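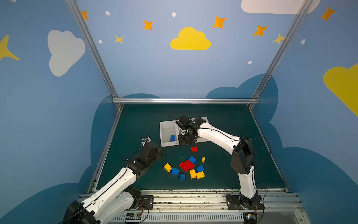
Foto: Arquivo Cananico

Peças por cores: a ideia de setembro para a mesa de brincar

Quem tem blocos de construção em casa conhece o cenário: um saco enorme, tudo misturado, e a peça certa sempre no fundo. Neste mês dedicamos o cantinho da arrumação aos blocos, e que gosto nos deu prepará-lo! Vermelho, azul e amarelo, uma caixa branca com divisórias e uma mesa livre chegam para uma bela tarde.

Comecem por pouco. Quem tem uma coleção de 1000 peças (há leitores da Millomley que já passaram disso!) não precisa de despejar tudo de uma vez. Um punhado no centro da mesa, a caixa logo atrás, e cada cor ganha a sua casa.

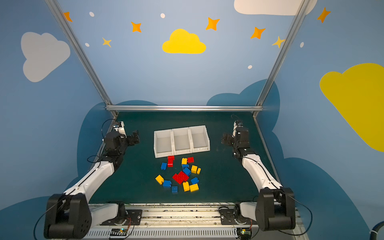 Vermelhos, azuis e amarelos à espera de lugar, com a caixa de três divisórias ainda vazia.

Nós gostamos de fazer uma cor de cada vez, primeiro os azuis, depois os vermelhos, e deixar os amarelos para o fim, que saltam logo à vista.

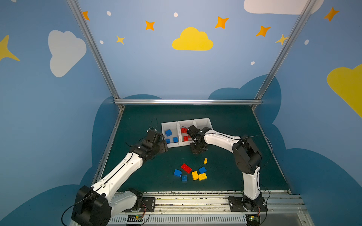
Também dá para jogar a meias, cada um com a sua cor, ou pôr o relógio a contar: cerca de 17 minutos rendem muito mais do que se imagina, e os mais novos pedem logo a desforra. As peças pequeninas merecem atenção, escondem-se debaixo das outras com uma facilidade incrível. 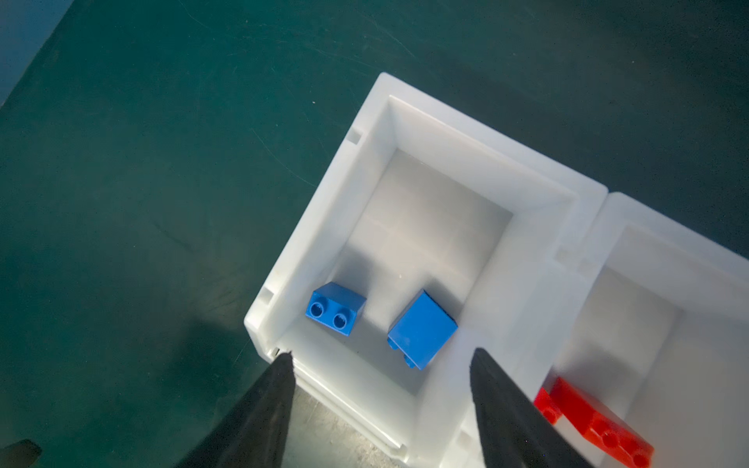 Venham experimentar connosco

A oficina de arrumação volta à sala Tundden às 17 horas, com 30 lugares e entrada livre. Tragam os vossos blocos e uma caixa de que gostem!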